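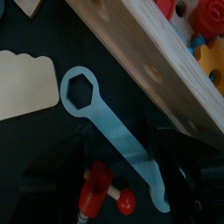

Volker Lammers wrote under my last post that I should stop tuning the grasp network and go look at the timestamps first, and that he would bet on the joint states lagging the wrist camera.

He was right, so this post is about timestamps.

The task is picking the light blue wrench off the toy workbench. The perception side was fine. The mask covered the ring and the handle, and the navy panel behind it gave no trouble even in dim light. The pose looked good in the viewer too. But the fingers kept closing to one side of the handle, and the side changed depending on which way the arm had come in. I had spent most of August blaming the hand-eye calibration for that.

I logged 483 approaches in Skedilness and plotted the grasp error against wrist speed. It was close to a straight line. Calibration error doesn't care how fast the wrist is moving. A delay does.

The camera driver stamped each image when it was captured. The joint state node stamped its messages when they arrived, after they had waited in a queue with a depth of 9. The transform lookup then took the latest joint state and never complained.

I changed 3 things:

- joint states now get their stamp from the controller clock
- the lookup asks for the image time and interpolates
- if it can't interpolate, it drops the image and prints a warning

The last one made a mess of the log at first. I had the warning throttled to 1000 ms, and it still filled the terminal until I fixed the buffer length.

The error no longer follows speed. What is left is a small constant offset, and that one probably is calibration. The planner also still likes to come in low over the red hammer, so I need to add a collision margin there. Joscha Harms has a patch for per-object margins that I haven't merged yet.

Filed under: Robots, Perception, Debugging

This site uses cookies to remember your settings. By continuing to read you accept this.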